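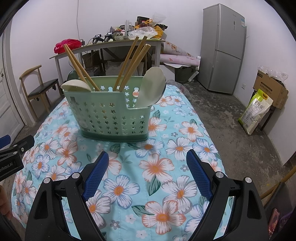

Printed cotton: shrinkage, colour loss and pre-washing
Fabric and Furnishings board

marchand_7
Posted Saturday, 9:14 am

I have a length of floral printed cotton to make up into a bed cover and a matching tablecloth. White ground flowers, two outline colours, medium weight, no care label on the roll. The seller says wash at 40 and leaves it there. Do I pre-wash the whole length, or cut a test square and work from that? I would sooner not handle seven metres of wet cloth in a small laundry.

selvedge_up
Posted Saturday, 9:52 am

Test square first. Cut it 360 mm each way, overlock the edges, mark the warp direction with a laundry pen and put it through the exact cycle you plan to use later. Dry it the same way too. Measure warp and weft separately. Plain weave cotton nearly always moves more along the warp.

If warp loss is under 7 mm on that square I cut without pre-washing and add the allowance. Over that, the whole length gets washed.

Imelda Dizon
Posted Saturday, 10:20 am

I disagree with cutting unwashed in any case. A square that size doesn't behave like a full length. The long piece is under tension on the roll and some of that only lets go after the second wash. I made a set of curtains in June on the strength of a test square and they came up 19 mm short after the second wash.

Wash it all, twice, then cut.

selvedge_up
Posted Saturday, 10:31 am

Curtains hang, so you notice 19 mm. On a tablecloth with a decent drop you would not.
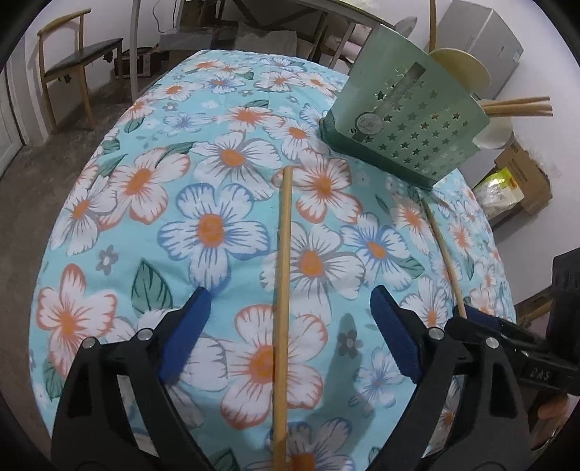
Imelda Dizon
Posted Saturday, 10:48 am

You would at the hem. If the binding and the cloth shrink at different rates the edge puckers, and a curved edge is worse than a straight one as part of the binding is on the bias. Pressing won't fix it for long.

hotero_dave
Posted Saturday, 11:35 am

Separate point on colour. Most cheap florals are pigment printed, so the colour sits on the surface in a binder and wears off with rubbing. Reactive print goes into the fibre and holds up better, but can bleed if it wasn't washed off properly at the mill. Rub a damp white cloth on it and then a dry one. Colour on the dry cloth points to pigment. Colour on the damp one only - treat as loose dye and wash it alone until the water is clear.

Vinegar does not set either type.

marchand_7
Posted Saturday, 1:05 pm

Rubbed it. Faint grey on the dry cloth, nothing more on the damp. So pigment?

hotero_dave
Posted Saturday, 1:22 pm

Most likely. Wash inside out, short cycle, low spin, no softener. Dry in the shade.

Stelios Andreadis
Posted Saturday, 2:40 pm

For the quilted piece, check the wadding before you worry about the print. Polyester wadding hardly shrinks and cotton wadding does. Washed top plus unwashed cotton wadding gives you the crinkled look whether you want it or not. I buy mine from the Evilthorpe mill shop and they print the shrinkage figure on the bag.

marchand_7
Posted Saturday, 4:16 pm

Wadding is polyester. I will wash the full length twice at 40, as Imelda says, and keep a square from the end to measure anyway. Binding goes in the same load.

selvedge_up
Posted Saturday, 4:30 pm

Fair enough. Post the warp and weft numbers when you have them.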